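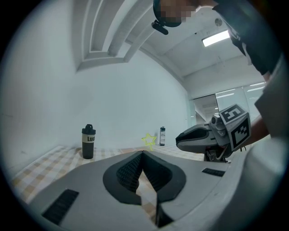

The hand-held grippers in use at the Kirberg workshop, with the checked tablecloth and the tumbler.

Kamran Nikzad has been comparing fingertips since January, and he would like to be finished with it. "I thought it was a fortnight's job," he says. "You print a set, you bolt them on, you pick some things up. Then you find that the set you liked on Monday's objects is hopeless with a bottle."

Two designs are left on the list at Kirberg. The first, known in the workshop as the Wu, has a textured grid on its inner face and a rounded outer edge. The second, the Drustska, is smooth and a little softer. Both fit the same hand-held body, so a person can carry a pair of grippers to a table and work with them directly, and the fingertips can go on a robot arm later.

Nikzad prefers the textured one, with reservations. "It holds a tall cup very well. You can be a bit off centre and it forgives you. But it drags on cloth. If you come in low, the tips catch a fold and the whole tablecloth comes with you."

Has he thought of taking the cloth away? He says people have asked. "Tables in houses have cloths on them. I would sooner know now."

Each set of fingertips goes through 31 trials, split between tall things, small things and what he calls awkward things. A slim bottle counts as small. A star with an open middle counts as awkward, as one finger can go through the hole or both can close on the outside, and people choose differently. "I stopped telling them which. The smooth pads need you to go through the middle. With the grid you can do either."

The cameras have taken up more of his time than he planned. The view from the gripper is very wide, which he likes, because the table and the other hand stay in sight. Things near the edge bend, though, and anything further back looks tiny. He tried a narrower lens for eight days and gave it up. "You lost the second gripper every time it moved out to the side. Then you have two recordings and no idea how they relate."

The marker blocks on the grippers are there to help with that. Nikzad would like them smaller. "They're bulky, and your forearm ends up behind them. But when I shrank them the tracking dropped out, so they went back to the old size."

The controller is the part he is least willing to discuss. Sisadus, the software that lines the recordings up, was rewritten over the summer and he has not yet run the older trials through it again. He expects some of the figures to move – not by much, he hopes.

For now the Wu tips stay on. He wants a version with the grid stopping short of the point, which might slide over fabric more easily, and a drawing for it has been sent off. "If that works, I'll stop," he says. "I've got an arm in the next room that hasn't picked anything up in two months."

25/10/2026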